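Intro to Robot Manipulation – Handout 5
Picking from a bin, part 2

Hi all. These are my notes from the lecture, cleaned up a bit, plus the stuff I forgot to say about the lab. If you missed class, read this first and then get the whiteboard photos from Evangelia Margaritis (thanks, Evangelia!).

Where we left off

Last time we talked about picking one object off a flat table. You get a nice clear view, you choose a grasp, you come straight down, and you close the fingers. Easy enough on paper! A bin makes that harder in a few ways, and most of you ran into at least one of them in Lab 4. The walls get in the way of the wrist. Objects end up in corners. And the surface under the object may be shiny metal, so your depth image has holes and ghosts in it right where you want good numbers.

So before you write any code this month, I want you to look at a bin with stuff in it and talk through the picks with your team. Which one would you try first? Which one would you leave for last? Say why out loud, then write it down.

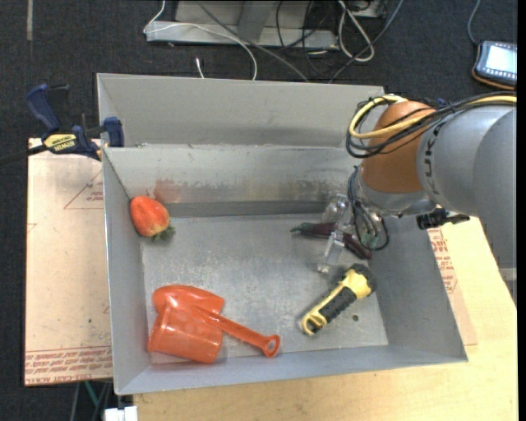 Fig. 1. Clear gripper fingers at the eggplant, with the flashlight just below it.

Notes on Fig. 1

The eggplant is long and thin, so the usual advice is to close across the narrow direction. Fine, but look how close the flashlight is. A fingertip has to fit in that gap, and if your planner thinks the gap is wider than it is, you'll push the flashlight before you ever touch the eggplant. In your write-up, tell me how much clearance you asked for and where the number came from.

The strawberry up against the left wall is the one I'd argue about. Senad Vlachou said in class that he'd drag it toward the middle first and then grasp it, and I like that plan a lot – but a drag is one more motion that can go wrong, so count it in your attempt total. The orange shovel and cup overlap, and they're translucent on top of that. Don't expect your segmentation to give you two tidy masks. Mine came back as one big blob every time I tried it (very annoying).

Also, cables! Watch that loop around the joint. Before you send any wrist rotation bigger than you've tested, jog through it slowly by hand and see where the slack goes.

Lab 5, what to do

Work in your usual teams. Each team gets 24 attempts, and a drop counts as an attempt. Keep your log in the Vaduslow template so Damir Halilović can grade them without going cross-eyed. For each attempt I need the object, the grasp angle, the result, and one short sentence on what you think happened. "Failed" by itself gets you no points. "Left finger landed on the rim" gets you full points, even though the pick was a flop.

Check the clamp on the bin before your first run. If the bin shifts, your calibration is off and you'll spend an hour blaming your code. I have done this.

Due at 14:00 on the last day of class in May. Radka Popescu has lab hours before that, so go see her early.

Reading: chapter 2 of the course notes, the section on contact and friction. Skip the proofs for now.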